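3.2 Passenger rebooking after a ground stop

The second part of the study looks at what happens to passengers once flights have been canceled and the airport starts to move again. We took the records of two airports, Tangen and Prarkon, for the same strike period in December. Both had closed to departures on the Tuesday morning and both reopened within a day of each other. Tangen is the larger of the two, and most of its traffic connects onward. Prarkon handles mainly holiday flights, with few transfers.

Rebooking at both airports runs on the same desk software, Plukari, so the time stamps could be compared without conversion. A case was opened when a passenger's flight was marked canceled and closed when a new boarding pass was issued, a refund was accepted, or the passenger left the airport by bus or train on a voucher. Cases with no closing entry after 7 days were dropped. Most of these were duplicate bookings made by travel agents.

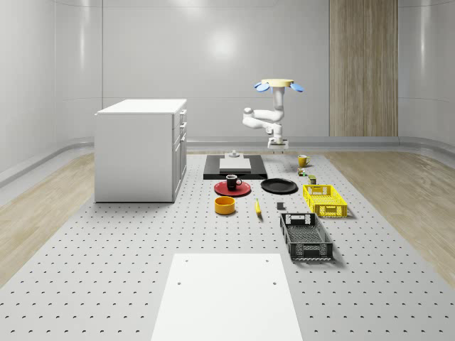 3.3 Sample and coding

We drew 900 closed cases from Tangen and 200 from Prarkon. Each case was read by two coders working apart, who marked the number of desk contacts, the type of offer made and the reason given if an offer was refused. Disagreements went to a third reader. Most of them concerned families on split bookings -- one parent could be rebooked in the evening and the other the next day, and the software treats these as separate cases. We joined them by hand wherever the surnames and the original flight matched.

Hotel vouchers were left out of the coding. At Tangen they were handed out by the airlines and at Prarkon by the airport itself, and the two sets of records do not line up. 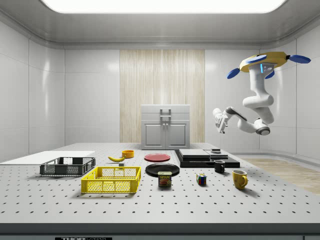
Figure 2. Robot arm on its ceiling mount, with the breadboard table below.

3.4 Results

The first offer was refused more often at Prarkon than at Tangen. Passengers on holiday flights tended to ask for a refund or a later date, while connecting passengers took whatever got them to their next stop. Waiting time followed the same line. At Tangen the wait was longest in the first hours after reopening and then fell steadily. At Prarkon it stayed level through the evening, and rose again when the late desk shift ended at 21:00.

Desk contacts per case were higher where the passenger had received a text message before reaching the desk. We had expected the reverse. Nasution reports the same pattern for ferry cancellations and puts it down to messages that name a new departure before a seat has been held. Our records cannot settle the point, as Plukari does not store the wording of the messages.
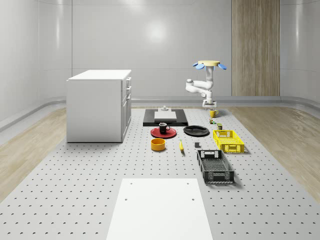
Figure 3. Robot arm above the perforated platform, with kitchen items, baskets and trays.

3.5 Limits

Both airports reopened in daylight and in clear weather, and the results may not carry over to a night reopening. Passengers who gave up and went home without speaking to anyone do not appear in the records at all. Prarkon staff believe this group was large -- many of their passengers live within an hour's drive.

Related articles
Nadhirah Nasution: Text alerts and desk queues in ferry cancellations
Crew rest limits and the first day after a strike
The Hekton slot model: a second look
Split bookings and family travel
Bus replacement at small airports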